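Search datasets Search

# Fikell Kitchen Chores

Robot episodes recorded at a worktop, for anyone asking whether a machine can help with cooking yet. Our answer so far is: with parts of it. Version of April 24, 2020.

## Contents

- 2,239 episodes, each with wrist camera video and joint positions
- 40 task wordings, in English
- a success mark per episode, given by a person

## Lids and handles

Clear lids are hard. Depth readings go through them or bounce off, so the policy has to work from the handle. A grip on a thin handle can still slip or turn during a lift.
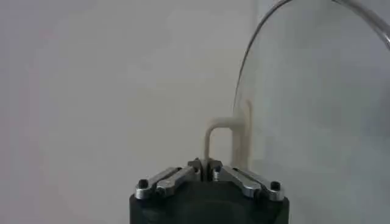 Estíbaliz Alcaraz disagrees with the order of work here: she would drop lids until stirring and pouring are reliable, as a cook can lift a lid in a second and would sooner hand over the stirring.

We kept lids in, as most of the pot tasks begin with one. Stirring is planned for the December release, which should bring the total to 3,000 episodes.

## Limits

All episodes come from one room with even light. Expect worse results elsewhere.
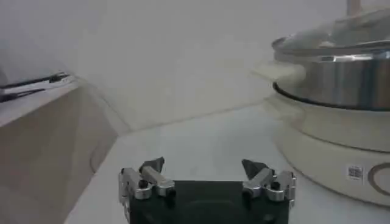

Policies trained on fewer than 20 episodes of a task did not work in our tests. Nothing in the set covers washing up.

Contact: Hywel Hopkin | © Fikell | Back to top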